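Re: Towels and robes at Letamen
November 8, 2012
Posted by: list member, Rinen

> Has anyone stayed at Letamen since the new people took over?
> We're thinking of the 2 night package in November but a friend
> says you have to bring your own robe now. Surely not, at that
> price? Also is the mud room still open?

Surely yes, I'm afraid. We went last week. Robes can be hired at the desk, and they are the length of robe you'd give a tall child. Bring your own, and slippers too, as the floor between the steam room and the plunge pool is laid with some sort of decorative gravel.

The mud room is open from two until the mud runs out. I got in on the second day and came out feeling like a well-kept flowerpot. Worth doing once. You will be finding it in your ears at the weekend, and your swimming things will need a proper wash of their own before they go anywhere near anything pale. 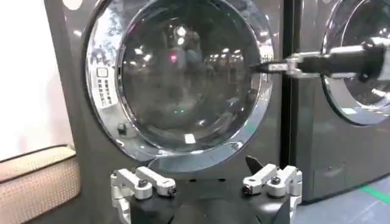 Front loader, dark grey with a chrome door ring.

Food: a lot of barley. Supper is at six, which makes for a long evening. My other half walked to the village both nights "for the air" and smelt of chips.

Treatments are extra. The hot stone back massage was 43 for half an hour and I'd pay it again tomorrow. The Kulkarni facial was 27 and I looked exactly the same, only shinier.

If you haven't booked, have a look at Heren as well. Smaller, no mud, but the robes reach your knees and there is toast.

2 replies | 0 shares

Recent on this list:
Heren: is the outdoor pool heated in winter?
Silent breakfasts, for and against
Lift share from Rinen, any Friday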